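Review: the Prenano picking kit, after 14 weeks of collecting grasps

I put off writing this one for a long time, partly because we were busy and partly because I kept changing my mind about it. The Prenano kit is a bundle of things you need to gather grasping examples with an arm you already own: a two-compartment metal bin, a box of mixed objects, and the recording software that ties it all together. We bought ours through Dretton in April, and it has been running most working days since then, so I think I can finally be fair to it.

Let me start with the software, as that's where most of your money goes. Each attempt gets saved as one episode, with the camera view, the arm's joint positions and the gripper signal lined up in time. I can't tell you what a relief that is after the years I spent matching up files by hand! You pick from one side of the bin, drop into the other, and when the first side runs low the whole thing turns around and works the other way. I can set a batch of 100 attempts going, get on with my email, and come back to a tidy folder with every miss labeled as a miss. The misses matter as much to us as the good picks, and I was so pleased to see them treated that way.

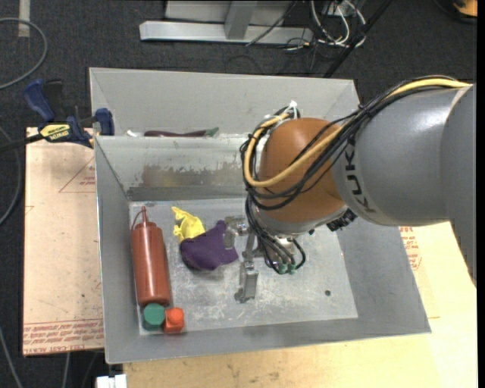

The objects are a nice mix, and I'd say better chosen than the set we had from Ravn. Soft things, hard things, little blocks, a squeeze bottle, even an eggplant. The blocks are a real test once they get into a corner, because a finger needs somewhere to go and the wall is in the way. Ours learned to go after everything in the open first and leave the corners for last, so the data ended up lopsided. The fix is simple enough — stop every so often, stir the bin, and start a fresh batch — but I do wish the software would remind you.

Now, the bin itself. It's good solid painted sheet metal, and the sloping sides help things slide back toward the floor. The paint is another story. Ours has flaked along the divider and the floor is scuffed all over, and a model trained only on a clean bin may not care for that. I've decided to live with it and keep collecting as it wears. Do clamp it down, by the way. We lost 2 full batches to a bin that had crept a little with every bump, and I'd like to spare you that.

The manual is thin. The chapter on calibration is 2 pages long and sends you to a web page that was blank when I tried it. The forum for Dromulley users got me through in the end, so look there first if your grasps all land a finger's width off.

Would I buy it again? Yes, for the recording side alone, though I'd ask Dretton about a spare bin at the same time. If you already have a logging setup you trust, the object box is sold separately and is well worth having.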